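Section 4. Comparing Fingertip Pads on the Cedlow Hand-Held Gripper

Welcome back! If you have come straight from Section 3, your pair of grippers is charged, the cameras are talking to the Lemma recorder, and you have probably already picked up a sock or two just for the fun of it. Good. This section walks you through the soft-goods comparison, where you try one set of fingertip pads against another on the sort of light, floppy, awkward things that people keep in their bedrooms. Set aside an afternoon for your first go. It gets a great deal quicker once your hands know the routine, and most people find they rather enjoy it.

What you will need

Both hand-held grippers, left and right, with the standard pads fitted
The second set of pads you want to compare (we suggest the Dromow soft pads for a first try)
The small hex key from the lid of the case
A lint-free cloth and a little plain water
A bed or other soft surface with a blanket spread over it
A handful of soft items from around the house, such as foam mesh fruit sleeves, a glove, a plastic bag, and a bit of cloth
A notebook, or the trial sheet at the back of this manual

Note: Please resist the urge to buy special test objects. We had a lovely boxed set made up in the early days, all neat foam cubes and cylinders, and every pad we tried did beautifully on them. Then we took the same pads into a real home and they couldn't hold on to a shopping bag.

Preparing the grippers

1. Switch both grippers off and let the fingers come to rest in the open position. Wipe the face of each pad with the damp cloth and let it air dry. Skin oil makes a surprising difference on plastic film, and you want both sets of pads to start out equally clean.

2. Squeeze and release each trigger slowly, 4 times, watching the linkage as you go. The fingers should move evenly and come back to the same spot. If one side lags behind the other, turn to "Adjusting the Linkage" in Section 2 before going any further, and don't feel bad about it, because new units often need a small turn of the screw after shipping.

Caution: Keep your free fingers, loose sleeves, and long hair away from the pivot pins while the trigger is moving. The gap closes faster than you expect.

3. Start a new session on the recorder and give it a name you will still understand next month. The pad type and the surface make a good name. "Test" does not, as Mekdes Mekonnen on our support desk will tell you after helping many kind customers sort through folders full of it.

Laying out the items

4. Smooth the blanket with your hand, but leave a little softness in it. A blanket pulled drum-tight behaves like a tabletop, and you would lose the very thing you came to learn about.

5. Put your items down in one loose cluster within comfortable reach of both hands. Let them overlap. A glove partly under a bag, or a cloth peeking out from beneath a foam sleeve, gives the pads much more to deal with than a tidy row. Make a quick sketch of the arrangement so that you can build it again for the second set of pads.

6. Bring one gripper in over the blanket with its fingers spread, and use the other to press lightly on a foam sleeve. Press just enough to feel the mesh give. You are getting a sense of how much squeeze the material will take before you try to lift it, and it is worth going slowly.

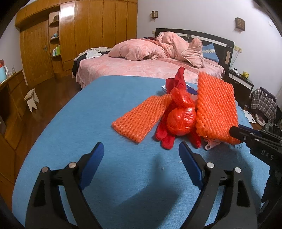 Running the comparison

7. Lift each item in turn, hold it just clear of the blanket, and set it down again beside the cluster. Give every item 3 tries. Write down whether it was held, slipped, or never left the bed.

8. Change nothing but the pads. Loosen the screw behind each fingertip with the hex key, slide the old pad off and the new one on, and tighten until it is snug. Then rebuild the cluster from your sketch and repeat step 7.

Caution: Never swap pads with the gripper switched on. A nudge of the trigger while the screw is loose can bend the pad carrier, and replacement carriers have to come from our Burkholm workshop.

9. Change over between the 2 sets at least once more, so that whatever your hands learned on the first round doesn't flatter whichever pads happened to go second.

Reading your results

Thin plastic usually separates the pads first. A firmer pad tends to skate over a glossy bag, while a softer one wrinkles the film and gets hold of a fold. With foam mesh it often goes the other way, and a very tacky pad may cling to the sleeve when you would like it to let go. If you see a sleeve riding up with the finger as it opens, write "slow release" on your sheet and try opening the trigger more gradually.

Note: Bits of fluff will find their way onto the pads sooner or later. Wipe them between rounds, and check the camera window while you have the cloth in your hand.

When you have finished, stop the session on the recorder before you switch off the grippers, and wait for about a minute while the last file is saved. Store the pads face up in their tray. Section 5 covers the same comparison on hard kitchen items.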